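Sceptics wanted: help us test whether home wellness gadgets do what the box says

Flemora is a small consumer testing outfit. We buy things in shops with our own money, try them out on ordinary people and publish the results, including the dull ones. From September we are looking at sleep and relaxation products, and we need people to take part.

We will be plain about our starting point. Most of us doubt these products do very much. A mist that settles the mind, a pillow spray that adds an hour to your night, a lamp that resets you: the claims are large and the evidence in the leaflets is thin. One leaflet we read cited a study with no authors. Another cited the leaflet for an older model. We may be wrong about some of it, and we would publish that too, but we are not going to pretend we came to this with stars in our eyes.

What we are testing

Three products sold to people who sleep badly: the Misteo bedside diffuser, the Caltier warming eye mask and a pillow spray from Thiele. Each will be tried against a dull version of itself. The dull diffuser puts out plain water vapour. The dull mask does not warm up. The dull spray is the hardest to get right, and Chiharu Katayama, who runs the study, has thrown out several batches already for smelling of nothing in a suspicious way.

Where your answers go

You fill in a short form each morning on your phone or on paper. Forms are stored under a number and not your name. The list that joins the two is kept apart from them, and only Chiharu and Rocío Herrero can open it. We do not use a sleep app. We looked at several and did not like what their privacy pages said, or how long they took to say it.
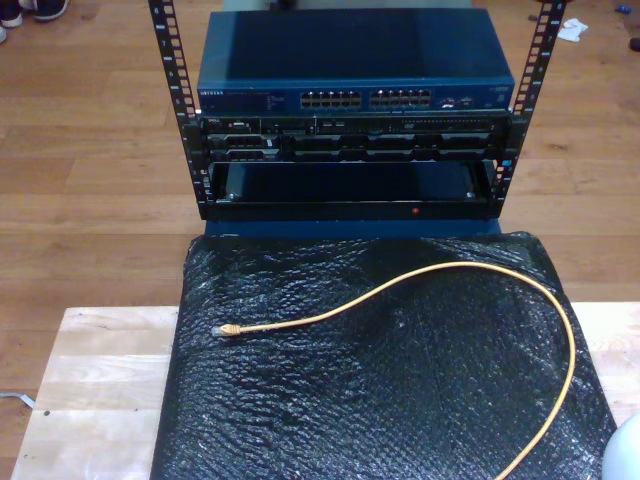
Who we are looking for

Adults who have had trouble sleeping for at least 12 weeks and are fed up with advice. You can be a believer, a doubter or somebody who has never thought about it. We would like some believers, please. A test made up only of people who roll their eyes is not much of a test, and our last call brought in far too many of those.

Please do not apply if you are pregnant, have asthma or a skin condition that reacts to scent, are taking prescribed sleeping tablets, or work for a company that makes or sells this sort of thing. If you work nights, write to us first. We have not settled how to handle shift patterns and would sooner talk about it than turn you away by form.

What you would do

Come in once for a talk with Rocío, who will go through the rules and hand over your products. It takes roughly 5 hours of your time across the whole study, nearly all of it filling in forms. You will use one product at a time, at home, in your own bed, with your own snoring partner if you have one. At the end there is a second visit where you hand things back and tell us which version you think you had.

The second visit also includes a short session on packaging. We suspect that a shiny bag or a sparkly wrap does more for some of these products than whatever is inside, and we would like to find out by how much. You will be shown the same item wrapped in different ways and asked what you would pay for it. There are no right answers, though there are some alarming ones. 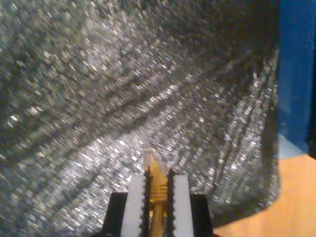
Glittery silver-grey fabric, lying in folds.

What you get

A flat payment, which Rocío will confirm before you sign anything, plus your bus or train fare. You do not get to keep the products. You do get the full results before they go on our website, with your own answers picked out if you ask for them.

You will not get better sleep, or at least we cannot promise it. If anybody offers you that in exchange for taking part in a study, read the small print twice.

Who pays for this

Our subscribers. No maker has given us money, samples or lunch. One did offer - we have kept the email and will print it with the report.

How to apply

Write to Rocío Herrero at Flemora with your age, how long you have slept badly and what you have tried so far. A few lines will do. Tell us as well which of the three products you think is most likely to work, and why. We read every reply, and you should hear back within 7 working days. If you have taken part in one of our tests before, say which one, as we leave a gap between studies.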